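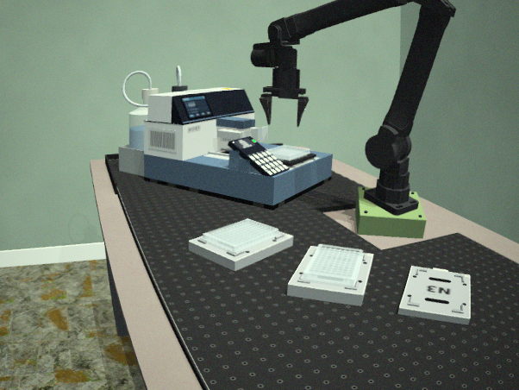
Gunther Reinholz would like operators to stop reteaching the whole arm every time one plate lands crooked. Nine times out of ten, he said, the holder has shifted and the arm is fine.

His advice opens the new setup and care guide from Giltolgate, released Tuesday for users of the Clolar plate-handling cell. The guide covers one arm, one plate-handling instrument and the plate holders between them, and replaces the sheets that used to ship with the cell.

3 min read

Search news Enter keyword Go

Setup starts at the arm base. The mounting bolts are tightened first, then checked again after 80 hours of running. Holders are fixed to the perforated mat next, and each one is taught with an empty plate at low speed. The guide asks users to write down the taught positions on paper as well as saving them - a saved file is no help when the controller is being swapped.

Routine care is set out by plate count. After every 200 plates, the operator wipes the gripper fingers, checks the corner guides on each holder for loose screws and runs an empty pick and place at every position. The check takes 5 minutes. Tubing and bottle caps on the instrument are looked over at the same time.

The repair section deals mainly with the gripper. If a plate slips 3 times in one shift, the fingers come off and are replaced as a pair. Only the holder positions used that day need to be retaught before work resumes, and the rest can wait until the end of the shift.

Giltolgate wrote the guide with service staff from Eichhorn, who maintain Clolar cells at the Kambridge site. Printed copies go out with new cells starting in February. Current users can request one from their service contact.

Contact: Giltolgate Press Office | Copyright Giltolgate. All rights reserved. | Back to top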